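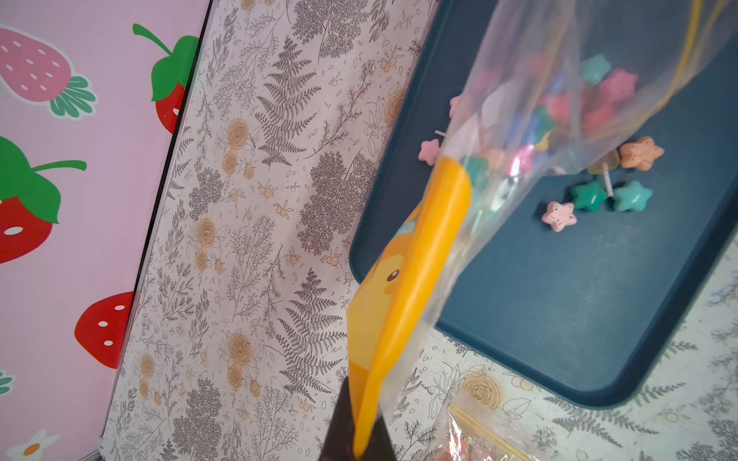 Skidirik, the small candy maker in Cillgate, is starting the new year with a mix-and-fill lollipop bag, and we can't wait for people to try it! Every bag is clear from top to bottom, so the stars in teal, pink and red show right through the plastic before you even open the zip. The first 700 bags go on sale in our Cillgate shop on January 10, 2026.

Home Our Candy Shop Parties News Contact
Search this site... Go

The idea came from our customers. Parents kept asking for a party bag they could put together themselves, with the colors their kids like best and none of the ones that get left in the bottom of the bowl. So we've set up a filling table at the back of the shop where you can do just that. Pick a bag, choose your pops from the tray and fill it up to 12. Kids are very welcome to do the choosing (ours took a long time over it, and loved every minute). 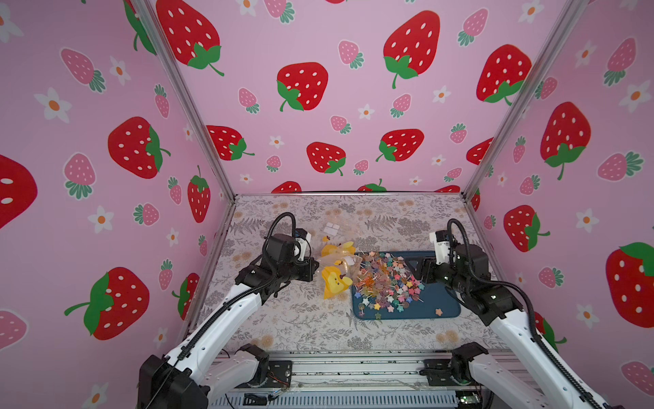 We'll also be selling bags already filled, for anyone in a hurry or ordering for a whole class. These come in mixed colors and can be picked up the next day. For bigger parties, please call the shop first so we can set enough aside.

The pops themselves are small, on short white sticks, and come in star and flower shapes. We've been working on the fruit flavors since last winter with Santoso, the family kitchen next door, and the peach is the one our own staff keep going back to. Grape took the longest to get right. We made it over and over until it tasted like fruit and we're so pleased with it now.

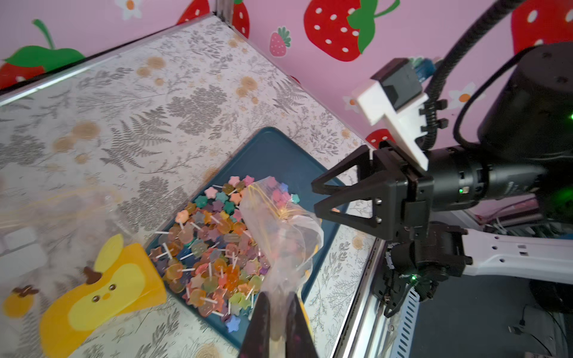
Opening day at the filling table

Doors open at 10 in the morning and the table will run until closing. There's no need to book. Bags can be filled at the shop only for now, and we hope to bring the table to the Grastadel winter market later in January.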